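Home | Syllabus | Handouts | Lab Booking | Staff

Automation Practice, Unit 4
Handout: Working Rules for Bin Stations

Prepared by Lilian Laizer and Wycliffe Kaijage

These rules apply to every student who operates a picking arm at the bin stations in Room 110. They are based on the Verwood house standard, which the department adopted in December. Students should read them before the first lab and bring a signed copy.

1. Before a run

The operator checks that the stop button can be reached from the chair. The bin must sit flat against its corner guides. Both fingers are opened fully and compared with the wear card; a worn tip is reported to Tumaini Makori and is not filed down or taped. Speed stays at the training setting until a supervisor signs for a higher one.

A bin counts as clear only when the operator has looked at the whole floor of it, including the corners nearest the arm. The count on the screen is not enough. Small parts can remain after the counter reads zero, and the next batch will then be mixed.
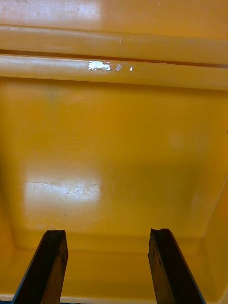 Shiny plastic needs extra care. Overhead light produces bright patches on a glossy floor, and fine scratches show up inside them. A detection program may read either one as a part. When this happens, the operator records a false pick in the log, Code 13, and adjusts the lamp -- never the detection threshold. Threshold changes are made by staff only.

2. During a run

No hand enters the bin while the arm has power. This rule has no exceptions, including for a dropped part or a loose label. Stop the arm, lock the switch, then reach in. One person holds the key for the whole run.

3. After a run

Park the arm, wipe the finger faces with a dry cloth, and complete Form 828. Note any new damage to the bin. A cracked bin is withdrawn at once; scuffs are recorded and the bin stays in service.

Reading for next week: Urio and Sang, "Clearing and Changeover," course pack, section 4. Come prepared to discuss how the Nadlow rules differ on key holding.

Questions: Unit 4 teaching office, Room 110 | Copyright Automation Practice teaching staff | Back to top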